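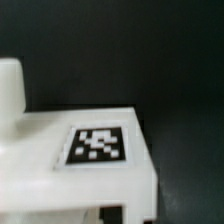

Retport's same-day hepatitis C program has finished its first year, and the results are better than even the people running it had hoped. A total of 232 residents started treatment through the city's walk-in clinics, most of them on the very day they were diagnosed. In the past, getting from a first blood draw to a first pill could eat up the better part of a summer, with separate trips for the screening test, the confirming test, the specialist and the pharmacy. People dropped out at every stop. A camera can pick up a blocky black-and-white square, like the one on top of the white plastic block, in a blink, and the clinics wanted finding the virus to feel a little closer to that. They aren't quite there (the test still takes about an hour) but what a change from before!

Of the patients who have reached the end of their pills and come back for the follow-up blood test, 94 percent have no virus left that the lab can find. Doctors count that as a cure when the blood is still clear 12 weeks after the last dose.

"I had one man ask me to read him the result three times," said Tekle Kassa, the nurse who runs the program from the Alhassan Clinic on the east side. "He'd carried this for most of his adult life. He called his sister from the hallway and I could hear her yelling through the phone, in a good way."

Hepatitis C is a virus that attacks the liver. It spreads through blood, and many people who have it feel fine for years, even decades, while scarring builds up. Left alone it can lead to liver failure or liver cancer. There is no vaccine. There is a treatment, though, and it's a good one: pills taken daily for eight or 12 weeks in most cases, with far milder side effects than the injections patients used to put up with.

The trouble has been getting the pills to the people who need them. Under the old setup in Retport, a person who screened positive was sent to a hospital lab across town for a second test that looks for the virus itself, then waited for a letter. The letter went to whatever address was on file. Kassa said a whole drawer of those letters came back unopened during his first winter at Alhassan.

The new program runs that second test on the spot, using a finger prick of blood and a tabletop analyzer called the Dretix. If the virus is there, the patient sees a nurse practitioner in the next room, has blood drawn for liver and kidney checks, and in straightforward cases goes home with the first two weeks of medicine in a bag. Patients with advanced scarring, those who are pregnant and those who also have hepatitis B are still referred to a specialist before they start anything.

Some 37 of the patients had been told at least once before that they were positive and had never been treated. Kassa is especially pleased about that group. A few had heard that the medicine would make them terribly sick, which was often true of the older drugs, and others had been told years ago to come back when they had quit drinking or using drugs. The clinics don't ask for that anymore. Anyone who walks in can be tested, and anyone with the virus can talk about starting.

The program began at Alhassan last June and later added a second site at the Veveo Street health center, next to the bus station. Veveo Street has turned into the busier of the two, with evening hours and a coffee pot that seems to be going all the time. Patients can pick up their refills there, have them mailed, or have the clinic hold on to them and come by once a week. The last option was added after several people living in shelters said their bags had been stolen.

There have been snags. The analyzer at Veveo Street was down for most of one month while it waited for a part, and staff had to run samples over to Alhassan by car. Insurance approval still holds up some prescriptions, and 26 people who started treatment have since lost touch with the clinics. Outreach workers are still looking for them. Missing some doses doesn't always mean starting over, Kassa said, and he would love for anyone who stopped partway to come back in, with no lecture waiting for them.

"Just come and tell us where you left off," he said. "We'll figure it out from there."

A cure doesn't protect a person from catching the virus again, so the clinics offer a repeat test every year to patients who may still be exposed, along with clean supplies and vaccines against hepatitis A and B.

Money for a second year has been approved by the city, and the plan is to take testing on the road. A van will visit the farmers market, the community college and two recovery homes on the north side, starting in June. Staff also hope to test more people who have no idea they might be at risk. Health officials recommend that every adult be tested for hepatitis C at least once, and during every pregnancy.

Testing is free at both sites for Retport residents, and no appointment is needed. Alhassan takes walk-ins in the mornings. Veveo Street takes them all day until the last test is started at 7 p.m.

By Noémi Bodnár
May 31, 2025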